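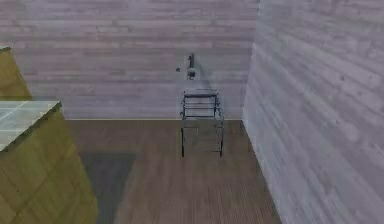
Kassa wants to know why I'm still paying for simulation when I could have bought the arm in March and been done with it. Fair comment, left under the last post at what I assume was a bad hour of the night.

The arm is the cheap part, that's why. Oler will sell me the base model at a price I can almost say out loud, and then the quote grows a second page. Mounting plate, cable kit, a controller license, and a line called "commissioning" that comes to 834 dollars and seems to be a man with a laptop. Boder's quote is lower and leaves all of that off, so I get to discover it one invoice at a time.

Meanwhile a fake room with plank walls, an olive-yellow cabinet and one spindly chair costs me 13 dollars a month – plus electricity, which I have decided not to look up. I can move the cabinet without calling anyone. I can get the reach wrong and the only thing I lose is an evening.

The plan as of Sunday:

Keep the subscription going until May.
Get 2 written quotes that include the mount and the shipping.
Set aside 300 dollars for cables, fuses and whatever I forgot.
Ask Sundari if their refurbished units come with any warranty at all.

That last one could change everything or nothing. Their listing says "tested," a word I have also used about my smoke alarm.

If the numbers still look bad in May, I'll renew for another month and move the cabinet again. The Oler quote expires before then, and I expect they'll send me a new one with a third page.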